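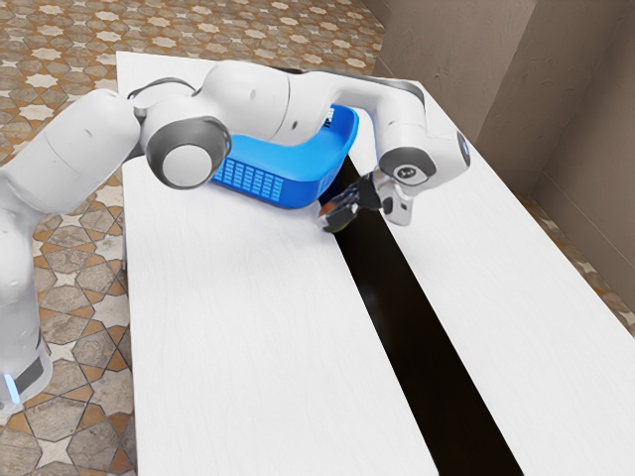

Standby Power Should Be on the Label
By Araceli Mateos
11/5/24

The energy label on a household appliance describes the appliance at work. It gives an annual consumption figure built from a standard number of cycles or hours of use, and it folds in the idle state as a small correction if it includes the idle state at all. I think this is the wrong way to present the number to the person paying for it. Standby draw should be printed separately, in watts, in type as large as the annual figure.

The arithmetic is short. A device that draws one watt continuously uses 8.76 kilowatt-hours in a year of 365 days. A household with a constant background load of 40 watts therefore uses about 350 kilowatt-hours a year before anyone cooks, washes or switches on a lamp. That load is the sum of many small items: the set-top box, the printer, the garage door receiver, the doorbell transformer, the clock on the oven. Each is too small to notice on a bill, and each runs for every hour of the year.

I started measuring my own house in April with a plug-in meter borrowed from Tudur Morgan, who services commercial refrigeration in Idgate and has strong opinions about defrost timers. The method was dull. Each device was left in its idle state overnight, and the accumulated energy was divided by the elapsed time. Spot readings are not good enough for this purpose. Many power supplies draw current in short pulses, and an inexpensive meter sampling at the wrong moment will show zero or something far too high.

The worst result came from a Zeslow audio receiver that kept its network connection open when switched off from the remote. The setting that controls this is in the third level of a menu and is labeled "Quick Ready." The manual explains that it shortens startup. It gives no figure for the power used in exchange. With the setting disabled, the receiver took several seconds longer to start and its idle draw fell to 2 watts.
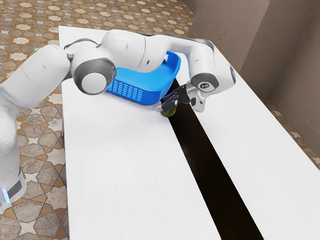

Does switching a device off at the power strip cause any harm?

Most simple electronics tolerate it well, but anything that records on a schedule, runs a cooling fan after use, or performs maintenance while idle should stay connected. Inkjet printers are a common case, as some models run a cleaning cycle each time power is restored and use ink in doing so.

The usual objection to a separate standby figure is that buyers already ignore the label. I accept that many do. A label is also read by retailers, by property managers and by the engineers of competing firms, and a printed number gives all of them something to compare. Once a quantity is published, a purchasing department can write a limit into a contract. It cannot easily do that with a quantity found only by measurement.

A second objection is that idle power is already limited by regulation in many markets. This is correct and the limits have done a great deal of good. Older external power supplies wasted much more than current ones. But a limit sets only a ceiling, and the rules generally distinguish between off mode, standby and networked standby, with a higher allowance for the last. Manufacturers add network features, the product moves into the more generous category, and the buyer sees no change on the box. The label I am proposing would state the draw in the mode the product ships in, with default settings, connected to a network if it has that ability.

A third objection concerns test cost. The manager of a small appliance plant in Campos wrote to me that every additional figure on a label requires a procedure, a tolerance and someone to sign for the result. The point is fair for complex products. For most household goods, though, the measurement takes an instrument the lab already owns and a few hours in which the product does nothing. Where a legal limit applies, the test has usually been done. The result sits in a technical file and could be copied to the label at the cost of the ink.

The effect at scale is easy to estimate and easy to exaggerate, so I will keep to a modest case. Take an apartment complex of 1000 units and reduce the background load of each by five watts. The saving is five kilowatts, continuous, or 43,800 kilowatt-hours a year. No tenant has to change a habit to get it. A tenant who wants the same saving today must buy a meter, test every outlet and read the menus of each device.

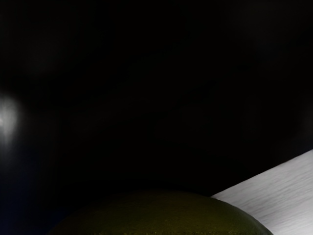 What the label should say

One line would be enough: "Power when idle, as shipped," followed by a number in watts to one decimal place. If the user can lower it by changing a setting, a second line should give the lower number and name the setting exactly as it appears in the menu. Annual cost should be left off, as electricity prices differ too much between regions -- and between seasons -- for a printed cost to stay accurate.

Products with a battery need a further rule. A cordless vacuum on its dock may draw very little when fully charged, or it may top up the battery continuously. The figure should be taken with the battery full and the product docked, after a settling period long enough for the charger to reach its maintenance state.

I would exempt medical equipment and smoke alarms, where a low idle figure should not influence the choice. Everything else with a plug should carry the line, including the cheap items. My oven clock uses more electricity in a year than my hand mixer, and only the mixer came with its wattage printed on the front of the carton.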